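Week 9 handout: where the examples come from

Reading for this week is the Plivanetti report on simulated kitchens. Its headline figure is 2,776 demonstrations of appliance doors. Ask what was counted. By my reading 1,235 of them are replays of earlier runs with the tile and wood colors changed – useful for the vision side, close to worthless if you want new ways of holding a handle.
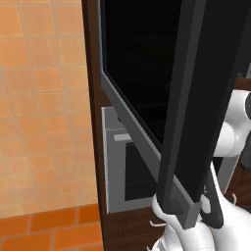

Robot Learning Group, Buckley Hall

Door tasks look like easy data. The hinge allows one path, so an operator can drag the handle badly and still end up with a door that counts as open. The Garnska checker marks success by hinge angle alone. It knows nothing about a finger pad slipping along a bar, and a policy trained on those files will learn the slip too.

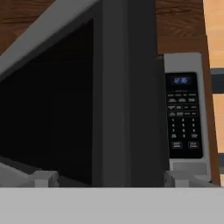

Then there is variety. A simulator can give you 60 kitchens in an afternoon, but if the same 3 door models sit in all of them, I would call that a small data set with a lot of wallpaper. The authors say otherwise in section four. I don't find it convincing.

For the lab: pick up to 60 runs from the Dumport folder and label each one yourself before you open the checker's labels. Write down every disagreement. Questions go to Eimear Scanlon.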